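Gripper Trial Operator, Two-Arm Bench (temporary, part time or full time)
Trivwood, Manipulation Test Group

Trivwood is looking for two operators to help us finish a comparison of gripper fingers and wrist cameras on a two-arm bench. The work runs from February until the trial plan is complete, and we expect that to take four to five months. You will report to Birgit Böttcher, who runs the test group and wrote the plan.

What we are comparing

We test finger sets for companies that make or buy them. The current job has three sets in it: the Domell textured pad, the Weidemann flat pad, and a softer finger we cut ourselves. Each set is run with two controllers, the one we have used for the last two years and a newer one called Zulia. The arms stay the same throughout.

The task is hanging socks on a clip hanger. We picked it after a run of easier tasks (blocks, cups, folded towels) on which all three finger sets scored nearly the same. A sock is limp and it has to be presented to a small clip at the right height and angle. The hanger moves when you touch it. One arm usually has to deal with the clip while the other brings the fabric, so the controllers have to keep two wrists close together without a collision. The differences between finger sets show up quickly.

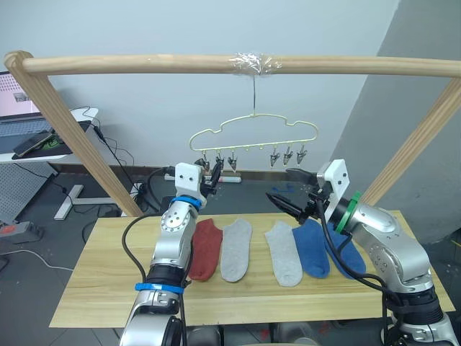 The full plan calls for 3,618 scored attempts. We have logged 1,822 so far, and 1,372 of those were good enough to keep after review. The others were thrown out, mostly for bad logging on our side: a camera stream that dropped, a start position nobody wrote down, a finger set entered under the wrong name. That record is the main reason for this posting. We need people at the bench whose first job is the bench, and who will stop a session when something looks off.

What you will do

You will set up each attempt from a start card. The card gives the sock colors, where each one lies on the table, and which way the toes point. You start the recording, then either drive the arms yourself through the leader handles or let the controller run and watch it, depending on the block. When the attempt ends you score it on a short form and reset.

Scoring takes some judgment. A sock that is in the clip by a few threads gets a different code from one that is held properly, and a sock that was dropped and picked up again gets another. The codebook is nine pages long and we will go through all of it with you. Where two operators disagree on a code, Birgit watches the recording and decides, and the codebook gets a note.

You will also swap finger sets between blocks, run the wrist camera calibration after every swap, wipe down the pads, and check the bolts against a torque table. Part of each session goes to looking back over recordings from the head camera and the wrist cameras and marking the moments when a finger first touches fabric. This is slow work at a screen. Some people like it and some can't stand it, so please think about which you are.
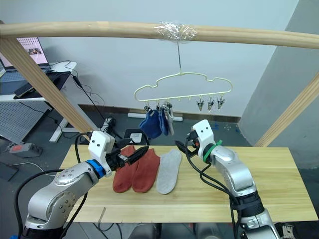
Blocks run to 200 attempts with one finger set and one controller. We don't change anything inside a block, including the operator if we can help it, so once you start a block we would like you to see it through. A block normally takes several sessions. You can choose morning sessions (8:30 to 12:30) or afternoon sessions (1:00 to 5:00), or both if you want full-time hours.

There is a fair amount of repetition. You will handle the same socks many times over, and you will put them back in the same spots. The arms move at reduced speed whenever a person is within reach, and there is a stop button on each side of the bench. You will get a half day of safety training before you touch anything, and you will work alongside one of us for the first two weeks.

What we are looking for

You must have:

- Steady hands and patience with small, fiddly setups
- The habit of writing things down at the time they happen
- Enough comfort with a computer to start programs from a command line, name files correctly, and notice when a video stream has frozen
- Good color vision, or corrected vision that lets you tell the sock colors apart under indoor light
- The ability to stand or sit at a bench for up to four hours with breaks

It helps if you have:

- Driven a robot arm by hand before, in any setting
- Worked in a test lab, a repair shop, a tailoring or alteration shop, or any job where you followed a written procedure closely
- Used wrist-mounted cameras. Ours see the finger pads and whatever is right past them, and the cloth blurs when it swings, so it takes practice to mark contact from that view

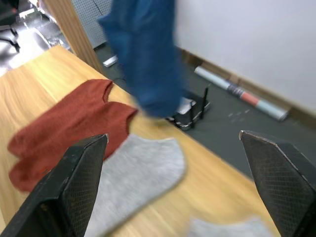
What you don't need

You don't need a degree, and you don't need to write code. If you do write code, there is some work available on the log checker, but that would come later and only if you want it. We have had good operators come from kitchens and from bookbinding.

Pay and terms

This is a paid hourly position at the technician rate, and training hours are paid the same as bench hours. The contract is temporary. If the next comparison is approved (cameras and lighting, same bench), both operators will be offered the first chance at it. We can't promise that it will be.

Work is on site only. There is parking behind the building and a bus stop across the street. Closed shoes are required in the lab, and long hair and loose sleeves have to be tied back.

How to apply

Send a resume of one or two pages and a short note to Birgit Böttcher. In the note, tell us about a time you followed a procedure and found a mistake in it, and what you did next. Half a page is plenty. Please say whether you want mornings, afternoons, or both, and the earliest you could start.

We will invite a small group in for a paid two-hour trial at the bench. You will set up a few attempts from start cards, drive the arms for a while, and score some recordings. Driving well on the first day is not expected and doesn't count for much — we mostly look at how the forms are filled in. Everyone who comes in for the trial will hear back from us either way.

Contact: Birgit Böttcher, Manipulation Test Group | © Trivwood. All rights reserved. | Back to top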